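Vollisthorpe Wardrobe Project

The Vollisthorpe Wardrobe Project is a robotics build in a shared workshop at Farnwood. Its aim is to have a two-armed robot take clothes off a rail, hang them back and, in later stages, carry them to a washing machine. Work began in September, and the room used for it is laid out like part of a small flat.

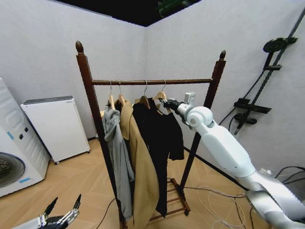 Farnwood Shared Workshop – Home Automation Group

Layout

The test area is a corner between two white partition walls, with herringbone flooring in a light wood look. A dark brown wooden clothes rack stands in the corner and a white front-loading washing machine is to the left of it. The rack has a round rail between two square posts and a slatted shelf near the floor. Clothes are hung on light wooden hangers with metal hooks, and the robot's gripper takes hold at or near the hook, just below the rail.

The usual load is a grey hooded top, a long coat and a black jacket. The coat was added because long garments overlap their neighbours and hide parts of them from the cameras. Thick hangers were tried first but were dropped after members found that they slid too easily along the rail.

Funding and parts

The group set a budget of £4,000, most of it spent on computing, cabling and spare gripper parts. Power supplies and connectors came from Voltwood, a local parts shop. The software that plans the reach towards the rail is named Abdel Hamid and is now in version 2. Version 1 treated each garment as a flat sheet and often chose a path through the sleeves.

Method

Each trial starts with the clothes on the rail and ends when a hanger has been lifted clear or the attempt is stopped. The workshop log lists 232 trials up to 2024-12-23. Failed attempts are kept in the log along with the order of the garments. A person can work at the desk in the same room – for example, to run the laptop or handle a garment on its hanger – while the robot faces the rack.
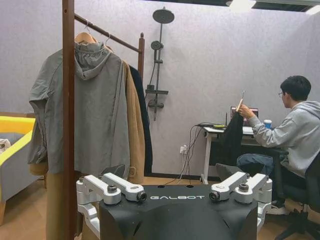
Later work

The next stage covers putting a hanger back on the rail in a gap between two others. Loading the washing machine has been left until after that, as the group has no agreed way of taking a coat off its hanger with two grippers.

See also

Garment handling
Farnwood Shared Workshop
Service robot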